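Minutes of the weekly safety and operations meeting, kitchen handling cell, Sandow project
Tuesday, 4 p.m., small meeting room, Plundik
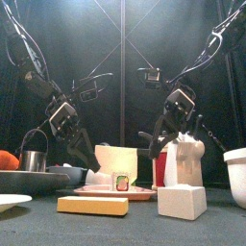 Present: Etenesh Wolde (chair), Ehab Benjelloun, Ayantu Tilahun, Sumeya Tekleab. Zewditu Endale joined by phone from item 2 and wrote these minutes from her own notes and those of Ayantu. Apologies: none received.

1. Minutes of the last meeting

Accepted with one correction. In item 5 it was written that the spare gripper fingers were ordered from Mukham. They were requested from Mukham but the order was not signed. Ehab will sign it this week.

2. The unexpected movement of the left arm

Etenesh asked that this item is taken first and is given as much time as it needs. The other items were shortened for this.

Sumeya reported what happened. She was the operator of the cell during the morning session. The task was the cloth task, in which the left arm takes a cloth and the right arm holds a container still. At 11 in the morning the left arm stopped above the table with a joint warning on the screen. She waited, read the warning and pressed pause. Then she cleared the warning and reached to the table to put the cloth back in its starting place. While her hand was over the table, the left arm moved down and to the side. She pulled her hand back and pressed the emergency stop. The arm did not touch her. The gripper knocked over one cup, which fell to the floor and broke.

Etenesh thanked Sumeya for reporting it immediately and for leaving the cell as it was until Ehab came.

Ehab presented what he found in the log. The pause command was received by the program, but it was not received by the left arm controller. The right arm paused correctly. When the warning was cleared, the left controller continued with the last movement it had in its queue. For the program both arms were paused, and the screen showed the word "paused" for both. He said that this is the part which worries him the most, that the operator was reading a wrong state.

Ayantu asked if the controller can be made to empty its queue after any warning. Ehab answered that it is possible, there is a setting for this, and it was set on the right arm and not on the left one. The left controller was replaced in April and the settings were copied by hand. He did not find any record that a second person compared them.

Ayantu asked why the connection was lost in the first place. Ehab does not have a full answer yet. The communication cable of the left arm runs together with the other cables along the outside of the links. When he bent it by hand near the elbow the connection dropped, and he could repeat this several times. He believes the cable is worn inside. From the outside the jacket looks good. He will send the cable to Negussie for testing, and they have promised an answer in July.

There was a discussion on whether the cable or the setting is the cause. Zewditu's opinion is that both must be written in the report, and also the reaching in. The procedure says that the arms must be disabled by the key before a hand goes over the table. Sumeya agreed that she did not use the key. She explained that enabling the arms again takes 40 seconds and then the homing must be done, and with many resets in one session the operators use the pause instead. Ayantu said that she does the same, and that she was taught so when she started. Etenesh asked that this is written clearly, so that the report does not speak about one person only.

Etenesh said she does not want the procedure to be repeated louder and nothing else changed. If the key is too slow for resets, then the resets must be made different or the key must be made faster.

Decisions:

The cell stays switched off and locked until the left cable is replaced and both controllers are compared by two persons. Responsible: Ehab, with Ayantu as second person.

The "clear queue after warning" setting is turned on for both arms and is added to the start checklist. Responsible: Ehab.

The screen must show the state which is reported by each controller, and not the state which was commanded by the program. Responsible: Zewditu. She said it is a small change, but she needs one day on the real cell for testing it, with nobody near the table.

Until a better solution exists, no hand over the table without the key. Pause is not accepted as a safe state. This is valid also for visitors and for cleaning.

Ehab will ask for an offer for a light curtain in front of the table. Ayantu remarked that the curtain was already discussed last year and was refused for the price. Etenesh will speak with the management again and will bring the report with her.

3. Resets and number of objects

This item came out of the discussion before. Sumeya proposed to reduce how often the operator has to reach in. At present a session has 20 trials and after most of them something must be put back by hand. She suggested that the arms bring the objects back themselves where it is possible, and that a failed trial is followed by a different one which can start from where the things are lying.

Zewditu thinks the second proposal is easy. The first one is more work, as the cloths are difficult to place flat again. Ayantu does not want fewer objects on the table, the customer asked for a full kitchen table and the earlier results with a tidy table were not useful for them.

Agreed: Zewditu will prepare a changed order of trials for the next meeting. The number of objects stays as it is.

4. Breakable items

After the broken cup, Ayantu checked the store cupboard. She will replace glass and thin ceramic things with plastic or metal ones where the task allows it. Sumeya asked for a dustpan to be kept at the cell, last time she had to look for one on two floors. Ayantu will bring it.

5. Message to the customer

The delivery for Sandow will be late. Etenesh will write to them and will tell them the reason openly. Ehab asked to see the text before it is sent, to be sure that the technical part is correct. No new delivery date will be given until the cable result from Negussie is known.

6. Other matters

The emergency stop on the left side of the cell is harder to press than the other one. Sumeya noticed it during the incident. Ehab will check it together with the cable work, and the cell is not to be released before this is done.

Ayantu asked if the incident form can be filled in on the tablet. For now it is on paper only. The forms are in the drawer under the printer.

Next meeting: same day and same room, next week. Ehab will bring the old cable if it has not been sent yet.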